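Access to Safe Drinking Water in Imgate: Project Report
Abena Abubakari and Vinzenz Hämmerli

Our project looked at who gets notice when the town water supply fails a test. We mailed a survey to 326 households in November and got 200 back. Renters were much less likely than owners to say they had received a letter.

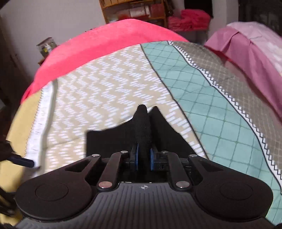 The notices go to the person who pays the bill – often a landlord who lives elsewhere. They are printed only in English, and the print is small. We also read 7 past notices. The longest gave residents 90 days to comment but did not say where to send a comment.

We recommend mailing notices to every address and posting them at bus stops. Our survey did not reach people without a mailbox, so their views are missing.

Contact: Larnico Student Projects | Back to top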